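Flastholm Opens Jewelry Sorting Service for Households

PROSBERG - Flastholm, the home organizing firm, today announced a new service for people who want to put a personal jewelry collection in order. Jewelry Sorting by Flastholm will be offered in Prosberg from September, with bookings open now through the company's office.

The service covers everyday and costume pieces, including bangles, beaded bracelets, pearls, rings and long strands. Each visit lasts up to 3 hours and takes place in the client's own home. Pieces are laid out on a bed or another wide, soft surface, grouped by type, and returned to storage in an order the client has approved. 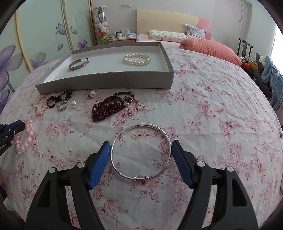 Flastholm developed the service after a trial in 17 homes, during which more than 600 pieces were sorted. Clients in the trial most often asked for help with tangled strands and with single items that had lost their match. Both are now part of the standard visit.

Storage trays for the service will be supplied by Hervieu in 2 sizes - a shallow tray for rings and loose pearls, and a deeper one for bracelets and necklaces. Clients may also keep the boxes they already own.

The service does not include valuation, repair or cleaning. Clients who need such work are advised to contact a qualified jeweler before the visit.

About Flastholm
Flastholm provides sorting, packing and storage services to private households. It is a member of the Plinance group.

Media inquiries: Flastholm Press Office, Prosberg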